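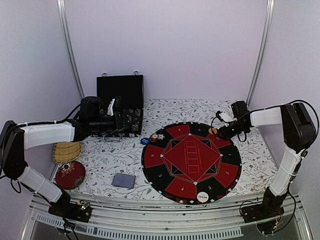

Nazanin Azimi
Lecturer, Writing for Games (evening section)

Notes for week four: writing rules people can follow

Okay, so last week ran long and I skipped the part about setup paragraphs, which means these notes start a little before where the lecture will. If you missed the session, borrow notes from Yoon-hee, who writes down everything, including my tangents.

The subject is rules. I mean the sheet of paper in the box, the thing somebody reads out loud while three other people wait and eat all the chips. I've been writing these for a living for a good while and I still get them wrong on the first draft, every time. The first draft of a rule sheet is a note to yourself. You already know how to play! You leave out the step where you deal the cards, and you don't notice, and then you hand it to your cousin and your cousin sits there with a full deck in her hand.

What the reader has in front of them

Picture your reader at a table with the box open. They've got pieces, they've got cards, they've maybe got a snack, and they haven't got you. They're reading in bits. They'll look down at the page, look up, move something, look down again and lose their place. So every sentence has to survive being found again by someone who was looking somewhere else a second ago.

This changes how you write more than you'd think. Pronouns get risky. "Put it next to the other one" was perfectly clear when you wrote it, and it's hopeless for a person who just looked up to pass the salt. Say "put the red card next to the deck." Say deck again in the next sentence. Your high school teacher told you to vary your words, and in most writing I'd agree, but in rules please don't. If it's a deck in the first line it's a deck all the way down. The minute you call it a stack or a pile, some careful reader will assume there's a second thing and go hunting for it in the box.

I once had a rule sheet for a game called Tusska come back from a test group with a question mark next to almost every line. I'd used "hand," "holding," and "your cards" for the same thing. It read nicely! It also split the table into two camps who argued until the pizza came.

Setup goes first, and goes slowly

Most people rush setup to get to the fun part. I get it. But setup is where you lose readers, and a reader lost in setup never sees your clever scoring. My habit is to write it as if I'm on the phone with someone. One action per sentence, in the order the hands do it:

Shuffle the deck.
Deal five cards to each player, face down.
Put the rest of the deck in the middle of the table.
Turn the top card face up beside it.

Boring? Sure. Read it aloud, though, and do the motions with an invisible deck. You never have to stop and go back. Compare it with "After dealing five cards each from a shuffled deck, with the top remaining card revealed, place the deck in the middle," where your invisible hands have to undo half of what they did. If you find yourself starting a setup sentence with "after" or "before," take it apart and put the pieces in order.

Face up and face down deserve a word of their own, by the way. Always say which. People who grew up playing cards think it's obvious, and people who didn't will choose wrong about half the time. And remember that a player looking at a row of backs, all those little blue diamonds and white lines, knows nothing about which card is which unless your rules have told them where it came from.

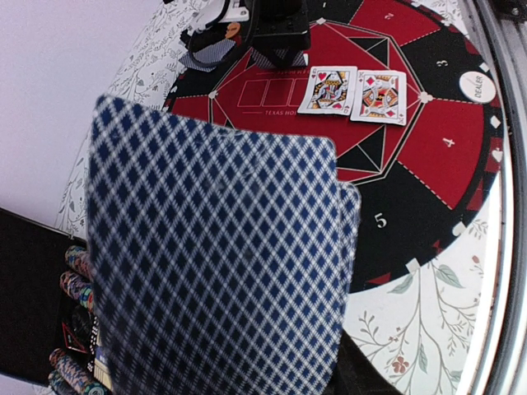 The goal, and where to put it

There are two schools on this. Jhonatan Cárdenas, who taught this class before me, put the goal in the very first line of every sheet, above the setup and even above the list of parts. I used to put it after setup, on the theory that you need to know what the pieces are called before I can tell you what to do with them. I've mostly come around to his way. A reader who knows they're trying to get rid of all their cards will forgive a muddy sentence later on, and can often fix it for you by guessing.

Keep it short. "Be the first to empty your hand." If your goal needs a second sentence, okay. If it needs a third, go look at the game.

Exceptions

Ugh, exceptions. Every game has them and every writer wants to tuck them in as they come up. The trouble is that the reader is still trying to hold on to the main rule, and you've just handed them the weird case that happens once an evening. Write the plain turn all the way through first. Then give the odd cases their own section, with a title that sounds like the question a player would ask. "What if the deck runs out?" is a much better title than "Depletion," which I have seen in print.

My sheet for Skonisine got down to 471 words this way, from a draft that I'm too embarrassed to show you. (Arnulfo has seen it. Please don't ask Arnulfo.)

For next time

Pick a game you know by heart. Go Fish is fine, War is fine, something your grandmother made up is wonderful. Write the full rules in no more than 180 words, setup included. Don't look anything up. Then give the sheet to someone who has never played, sit on your hands, and keep your mouth shut while they try it. Write down each spot where they look up at you. Those spots are your second draft.

Bring both drafts, printed, with the marks still on them. We'll swap sheets in pairs, and yes, I'll bring decks, but if you have one with all its cards in it, bring that too.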